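庭のテーブル、丸か四角か 狭いテラスと籐もどきの話

2023年10月1日

夏が終わると庭家具は安くなる。毎年そう。で、毎年この時期に編集部に届くのが「丸テーブルってどうなんですか」という質問で、今年もまとまった数が来た。なので書く。締切まで時間がないので、思いついた順に。

まず丸の話。直径が同じくらいの正方形と並べると、丸は小さく見える。角がないから。通り抜けるときに腰をぶつけない。狭いテラスで丸が好まれる理由はほぼこれ。椅子を三脚にしても四脚にしても格好がつく。三脚のとき、四角だと一辺が空いて妙に寂しい。丸だと寂しくない。

ただし壁に寄せられない。ここは買う前に考えてほしい。四角なら冬のあいだ壁にぴったりつけて鉢置き台にできるが、丸は後ろに三日月みたいな隙間がふたつできて、そこに落ち葉がたまる。枯れた紫陽花の花びら、輪ゴム、洗濯ばさみ。うちのは全部たまった。

丸の脚は二種類。中央一本脚と、外側に四本。中央一本は足を組みやすいし椅子もしまいやすい。が、縁に肘をついて立ち上がる人がいるとぐらつく。年配の家族がいるなら四本脚のほうがいい。四本脚で困るのは地面のほう。レンガ敷きだとまず水平が出ない。アジャスターつきを選ぶか、あきらめて厚手のゴム板を一枚噛ませる。ゴム板は黒より灰色が目立たない。

さて、籐。

庭に置く「籐」はたいてい本物の籐ではない。樹脂を編んだもの。カタログではラタン調、人工ラタン、シンセティックなんとか、呼び名はばらばら。本物は雨に弱い。屋根のあるサンルームならいける。屋根なしのテラスに出しっぱなしにすると、まず結び目がほどけて、次に色が抜けて、最後は座面が沈む。二年もてばいいほう。うちの軒下の一脚は三年目の春に座面が抜けた。座っていたのは猫。猫は無事。

樹脂のほうは見分けが難しい。写真では全部同じに見える。店で見るならひっくり返すこと。裏側の編み終わりがホチキスみたいな金具で留めてあるか、編み込んで処理してあるか。後者のほうが長い。それから平たい紐か丸い紐か。平たいのは見た目がすっきりするが、縁から割れやすい。丸いのは汚れが入る。歯ブラシで掃除することになる。どっちもどっち。

色。濃い茶は夏に触れないくらい熱くなる。これは本当に熱い。半ズボンで座ると後悔する。灰色か、生成りに近い色がいい。生成りは苔の緑が目立つが、熱いよりはましだと思う。 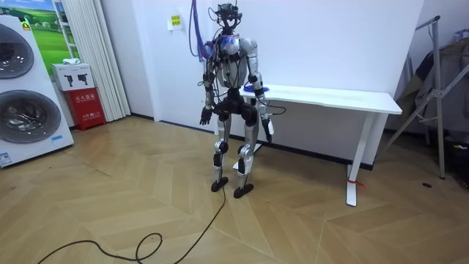 値段のこと。今回見て回ったのはバンナーグ通りの三軒と、通販がいくつか。Prostenの丸テーブルは天板がガラスで、下に編みの棚がついている。棚には新聞を置ける、と書いてあったが、外に新聞を置く人がいるのだろうか。ブランケットのほうがいい。ガラスは強化で、縁の面取りがていねい。重い。ひとりで動かすのは無理。掃除のたびに家族を呼ぶことになる。

Peltevisは逆に軽い。アルミの骨組みに樹脂編み、天板まで編んである。天板まで編んであると何が起きるかというと、グラスが傾く。ワインは無理。マグカップならまあ。上に透明の板を別売りで載せられて、それが3,000円。最初からつけておいてくれ、と思う。でも軽いのはいい。台風のときに家へ入れられる。逆に言うと入れないと飛ぶ。隣の家の生け垣に刺さったという投書が以前あった。

Drondineは組み立て式。ねじの袋がひとつだけで、長さの違うねじが混ざって入っている。並べて分けてから始めること。説明書は絵だけ。絵の向きが途中で裏返るので、四枚目のあたりで一度やり直した。それでも一時間はかからない。できあがりはわりとしっかりしている。ただ脚の先のキャップがすぐ外れる。接着剤で留めた。以後はずれていない。

三つ並べてどれかと言われたら、屋根があるならProsten、ないならPeltevis、予算が先に決まってるならDrondine。こういう書き方はずるいとよく言われる。でも庭の条件を聞かずに一つには決められない。

大きさについて。二人でコーヒーだけなら直径50センチで足りる。皿が出るともう無理。二人で昼ごはんなら70、四人なら最低でも100は見ておきたい。カタログに「四人用」とあっても、大皿を真ん中に置いたら取り皿の場所がない、ということがよくある。買う前に床に紐で円を描くのがいちばん早い。釘一本と紐。砂利ならそのまま描ける。タイルならチョーク。描いたら椅子を置いて、座って、引いてみる。椅子を引く分が意外といる。背中側に60センチ、できれば70。ここを忘れて壁に椅子の背をこすり続けている家を何軒も見た。

パラソルの穴。丸テーブルには真ん中に穴のあるものが多い。穴の径とパラソルの支柱が合わないことがある。太いほうに合わせて買って、隙間にリングを入れる。リングは別売りで400円だった。穴を使わないなら蓋がいるが、この蓋がすぐなくなる。ほんとうにすぐなくなる。小さい植木鉢の受け皿でふさいでいる人がいて、なるほどと思った。ガラス天板の穴あきは、支柱が当たって欠けることがあるのでリングは必ず。

あと土台。パラソルの土台はテーブルの重さをあてにしない。テーブルごと倒れる。風の強い高台の庭ならなおさらで、土台は水を入れるタイプより石かコンクリの板のほうが安心。水のは冬に凍ってひびが入る。入った。

手入れの話も少し。樹脂編みは中性洗剤を薄めて、柔らかいブラシで、編み目に沿って。高圧洗浄機を使いたくなる気持ちはわかる。気持ちいいから。でも編みがゆるむ。使うなら遠くから、弱で。洗ったあとは陰で乾かす。乾かないうちにカバーをかけると中で黴る。カバーは底の開いた、風の抜けるものを。ぴったりしたのは見た目はいいけれど蒸れる。丸テーブル用の丸いカバーは真ん中に雨がたまるので、下に伏せたバケツを一つ入れて山を作っておくといい。見栄えは悪い。カバーをかけてる時点で見栄えも何もないが。

本物の籐を持っている人へ。冬は室内、暖房の風が直接当たらないところ。乾きすぎると割れる。たまに固く絞った布で拭く。水を含ませすぎないこと。ほつれたら早いうちに木工用ボンドで戻して、洗濯ばさみで一晩。ほつれを引っ張らない。引っ張ると一周ぶんほどける。

質問に戻る。「クッションは必要か」。いる。樹脂の編みは一時間座ると腿に模様がつく。ただ丸テーブルとセットで売っている椅子のクッションは、たいてい薄い。別に買ったほうがいい。座面の型紙を新聞紙で取って、店に持っていく。寸法をメモしていくより確実。紐で結ぶ式のほうが、面ファスナーより長持ちする。

「テーブルクロスは」。丸いクロスは垂れを20センチまで。それより長いと膝にからむし、風でめくれてグラスを倒す。重りは洗濯ばさみ式の飾りのがいろいろ出ているが、縁に小石を縫い込むのがいちばん。見えないし、安い。防水布は拭くだけで楽な代わりに、夏は腕が貼りつく。綿で我慢できる人は綿で。

「中古はどうか」。ありだと思う。ただし樹脂編みの中古は、爪で一本こすってみて粉が出るようならやめる。日に焼けて終わりかけ。骨組みがスチールなら脚の内側の錆も見る。表はきれいに塗り直してあることがある。アルミなら錆の心配はほぼないが、溶接のところにひびがないか。木の天板と樹脂編みの組み合わせは、木のほうが先に傷むので、天板が外せるかどうか聞いておくと後で助かる。

配置。丸テーブルは角に置くより、通路が曲がるところに置くときれいに収まる。植え込みの曲線に沿わせるのもいい。四角いテラスの真ん中に置くと、四隅が余る。余った隅に背の高い鉢を二つ。四つ全部に置くと式場みたいになるのでやめたほうがいい。鉢は月桂樹でもオリーブでも。虫の来にくさで言うとローズマリーの大株が案外いい。ただテーブルに近いと袖が匂う。それが好きな人もいる。

照明は上から吊るすより低い位置に。卓上のランタンひとつで足りることが多い。上から吊るすと虫も上から来る。皿に落ちる。

読者のアンケートのことも書いておく。5月に取ったもので、回答は1,177通。庭で食事をするテーブルの形をたずねたら丸と四角がほとんど並んで、やや四角が多かった。ところが「次に買うなら」だと丸が逆転する。四角を持ってる人は丸がほしくて、丸の人もまた丸がほしい。自由記入欄でいちばん多かった不満は、形とは関係なく「置いたのに座らない」。これはもうテーブルの問題というより、台所から遠いとか、日陰がないとか、蚊とか。蚊については来月号で。

日陰のことだけ先に。テーブルを買うお金があるなら、まず午後三時に庭に出て、どこに影があるか見てほしい。影のあるところが置き場所。見晴らしのいいところに置きたくなるけど、見晴らしのいいところは暑い。秋に買うと影の位置が夏と違うので、そこも頭にいれておく。秋は影が長い。夏になると、あてにしてた塀の影がほとんどなくなってる。私はこれで一度置き場所を変えた。重いガラス天板のを。二人がかりで。

在庫について追記。Peltevisの灰色は店頭分のみとのこと。Drondineは春に脚のキャップが新しくなるらしい、と店の人が言っていたが確かめる時間がなかった。確かめたら次号に載せます。別売りの透明板は丸と四角で品番が違うので、注文のとき間違えないよう。私は間違えた。四角が届いて、いまは温室の棚板になっている。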